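Open Day at the Camia Robotics Laboratory

February 13, 2024

The Camia laboratory in Salinas opened its doors to the public last week, and I attended on behalf of our local science society. Visitors were admitted in groups of 10, and each group was given 40 minutes with the staff. Registration had closed early, so members who missed the event may wish to apply promptly for the next one, which is planned for May.

The tour began in the front office with a short talk on the history of the laboratory. It opened seven years ago in a former packing shed on Brarnach Road and now occupies the whole building. The staff spoke plainly and took questions from children first, a practice I would commend to other hosts.

We were then led to the demonstration area. The program is called Telleo, and its subject is the handling of small household items by a single arm. The operators explained that each task is repeated many times, with the objects set down in a new position before every attempt. One task had been run 400 times since the start of the year. Several visitors asked why the work appeared so slow. The answer was that the speed is limited on purpose while the public is present – a sensible rule, in my view.

Parking was adequate, although the sign at the side entrance was difficult to find. 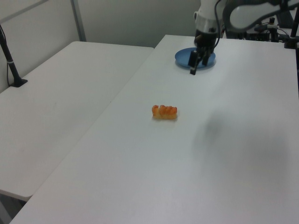

Filed under: Visits and Open Days

The white arm was over the blue plate with its black gripper open, and the small orange item lay by itself nearer the middle of the table. Our group stood behind a rope and had a clear view. A printed sheet on the program was available at the exit, and I have placed a copy in the society's reading room.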